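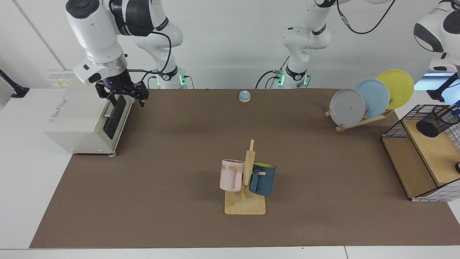 Lindalva Rezende schreibt mir, bei ihr werde das Brot im Kasten nach zwei Tagen muffig, obwohl sie ihn jede Woche auswische, und ob ich denn wirklich alles einfriere oder ob das nur so eine Phase sei. Keine Phase, liebe Lindalva! Wir machen das jetzt seit der Zeit, als die Kinder aus dem Haus sind und ein ganzer Laib plötzlich viel zu viel war. Und nach deiner Mail hab ich gedacht, ich schreibe endlich mal alles zusammen, was sich bei uns in Sachen Brot so angesammelt hat.

Erst mal zum Kasten. Auswischen allein reicht oft nicht, da sitzen die Krümel gern in den Ritzen und unter dem Einlegebrett (falls deiner eins hat, unbedingt mal hochheben, ich war entsetzt). Ich kippe ihn über der Spüle aus, gehe mit einem trockenen Pinsel in die Ecken und wische dann mit Essigwasser nach, also einem Schuss normalem Haushaltsessig auf eine Schüssel Wasser. Danach bleibt der Deckel offen, und zwar über Nacht. Das ist der Schritt, den ich früher immer ausgelassen habe, abends sollte ja alles wieder ordentlich aussehen. Ein feuchter Kasten mit frischem Brot drin ist aber die reinste Schimmelzucht.

Und Schimmel im Kasten heißt: Brot komplett weg, auch wenn nur eine Ecke betroffen ist. Abschneiden hilft da nicht. Der Kasten kriegt danach eine Runde Essigessenz, verdünnt nach Packung, mit Handschuhen und offenem Fenster.

In den Kühlschrank gehört Brot bei uns nicht. Da wird es altbacken, das geht richtig schnell, besonders bei Weizenbrot. Eine Ausnahme mache ich im Hochsommer, wenn es in der Küche so schwül ist, dass einem die Butter davonläuft. Dann lieber etwas altbacken als grün. Tarcísio Fontes hat mir mal vorgeschwärmt, er lege eine Scheibe Apfel mit ins Brotfach, damit es saftig bleibt. Hab ich probiert, und ja, das Brot blieb weich, aber geschmeckt hat es nach Apfel. Zu Käse ging das noch, zu Leberwurst wirklich nicht.

Angeschnittenes Brot stelle ich auf die Schnittfläche, ganz simpel. Roggenbrot hält sich so im Kasten wunderbar, das schmeckt mir am dritten Tag sogar besser als frisch. Brötchen dagegen sind abends schon traurig, die wandern gleich nach dem Frühstück in den Froster.

So, einfrieren. Bei meinem Bäcker, Şimşekoğlu vorn an der Ecke, lasse ich den Laib schneiden, sobald er ausgekühlt ist. Die fragen inzwischen gar nicht mehr. Wer selbst backt, muss halt warten, und das fällt schwer, ich weiß! Aber warmes Brot im Beutel schwitzt, das Wasser setzt sich als Eis ab, und beim Auftauen hat man Pampe. Mein Standardlaib wiegt 850 Gramm, und den teile ich in Portionen zu 6 Scheiben auf. Das passt für uns beide genau, ein Abendbrot plus ein bisschen was für den nächsten Morgen.

Damit die Scheiben nicht zusammenkleben, lege ich sie leicht versetzt in den Beutel, immer die eine etwas nach links, die nächste etwas nach rechts. Edileuza legt Backpapier dazwischen. Geht auch, mir ist das zu viel Gefummel, aber bei sehr feuchtem Vollkornbrot hat sie vermutlich recht. Luft rausdrücken, zumachen, flach hinlegen. Hochkant stapeln kann man später, wenn alles durchgefroren ist.

Bei den Beuteln bin ich übrigens geizig. Die stabilen mit Zipper nehme ich mehrmals, einmal umdrehen, ausschütteln, über eine Flasche gestülpt auslüften lassen. Für Brot finde ich das völlig in Ordnung. Für Fleisch mache ich das nicht.

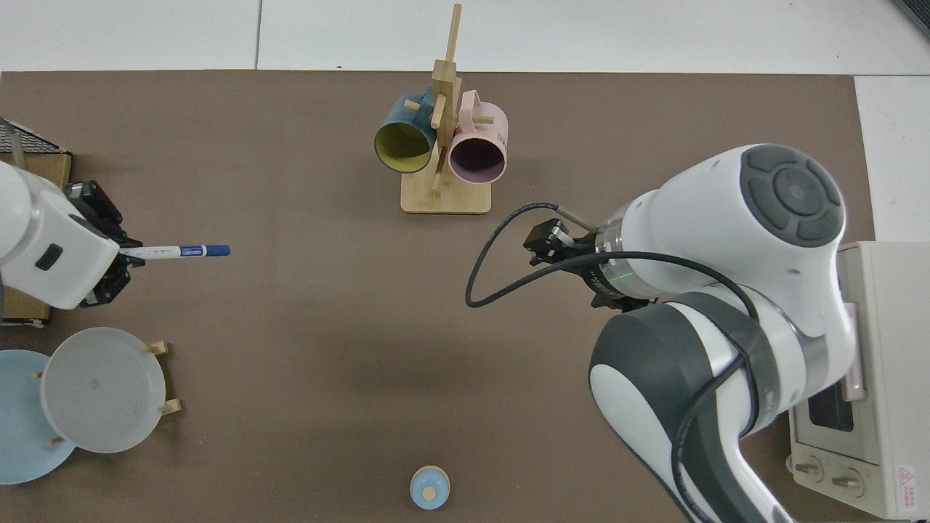
Beschriften ist das Thema, bei dem ich am längsten stur war. Ich erkenne doch wohl mein eigenes Brot! Tja, und dann stand ich da mit einem Beutel, der Roggen hätte sein können oder auch Nusskuchen. Seitdem wird alles beschriftet, und zwar vor dem Befüllen, auf einer glatten Unterlage und mit trockenen Händen. Ein Marker mit so einer knallblauen Kappe wie auf dem Foto ist mir dafür am liebsten, den finde ich in der vollen Schublade auf den ersten Griff, während die mit den schwarzen Kappen grundsätzlich zwischen den Kochlöffeln verschwinden. Achtet beim Kauf darauf, dass der Stift auf Folie hält, und probiert ihn an einem alten Beutel aus. Was bei euch noch nach einer Minute schmiert, schmiert im Gefrierfach erst recht.

Auf den Beutel kommen bei mir Sorte und Monat, mehr nicht. "Roggen, September", fertig. Genaue Tage habe ich eine Weile mit aufgeschrieben und nie gebraucht. Nach 3 Monaten sollte das Brot weg sein, es wird danach nicht schlecht, aber die Kruste platzt ab und es schmeckt irgendwie nach Kühltruhe. Alte Schrift geht von den Beuteln mit etwas Spiritus auf einem Küchentuch runter, bitte nur außen und danach gut abwischen. Wer das nicht mag, klebt ein Stück Malerkrepp drauf und schreibt da drauf. Das fällt bei Kälte manchmal ab, also vor dem Einfrieren gut andrücken.

Neues kommt nach unten, Altes nach oben. Klingt banal, aber bei unserer Schublade muss man dafür alles einmal rausnehmen, und ich gebe zu, dass ich das auch mal schleifen lasse.

Auftauen: Scheiben kommen gefroren in den Toaster. Hat eurer eine Auftaustufe, nehmt sie, sonst zweimal kurz auf niedriger Stufe, mit einer kleinen Pause dazwischen. In einem Rutsch auf hoher Stufe wird die Scheibe außen dunkel und hat innen noch einen Eiskern. Ganze Stücke lege ich abends in ein Geschirrtuch gewickelt auf die Arbeitsplatte, morgens sind sie gut. Brötchen kurz unter den Wasserhahn halten und dann ab in den heißen Ofen, da werden sie fast wie frisch. Bei Laugengebäck lasse ich das mit dem Wasser, sonst wird die Haut fleckig.

Wo wir beim Toaster sind, der will natürlich auch mal sauber gemacht werden. Stecker ziehen, ganz abkühlen lassen, Krümelschublade raus und ausklopfen. Dann das Gerät über der Spüle vorsichtig kippen und ein bisschen rütteln. Bitte nicht mit der Gabel oder einem Messer drin herumstochern, auch nicht "nur ganz kurz". Ein trockener Backpinsel reicht für die Schlitze oben. Außen nehme ich ein nebelfeuchtes Tuch mit einem Tropfen Spülmittel, und bei hellen Gehäusen hilft gegen die gelblichen Fettschleier ein Brei aus Natron und Wasser, sanft verrieben und gleich wieder abgenommen. Am Hebel sammelt sich gern klebriges Zeug (Marmeladenfinger!), da komme ich mit einem Wattestäbchen gut hin.

Wenn es trotz allem mal altes Brot gibt: Würfel schneiden, in der Pfanne mit Öl und einer angedrückten Knoblauchzehe rösten, Salz drüber. Oder reiben. Für Semmelbrösel muss das Brot knochentrocken sein, ich lege die Reste dafür in einer Papiertüte auf die Heizung und nehme dann die Reibe. Die Brösel kommen in ein Schraubglas, aber erst, wenn wirklich nichts mehr nachgibt. Einmal hatte ich es eilig, und das ganze Glas war dahin.

Jeferson Pacheco wollte beim letzten Mal noch wissen, ob man Hefeteig roh einfrieren kann. Kann man, am besten nach dem Kneten und vor dem Gehen, mit etwas mehr Hefe als sonst. Über Nacht im Kühlschrank auftauen, dann normal gehen lassen. Mit Sauerteig habe ich das noch nicht ausprobiert -- wenn das jemand von euch macht, schreibt mir bitte, wie lange ihr ihn nach dem Auftauen füttert, bis er wieder in Schwung kommt.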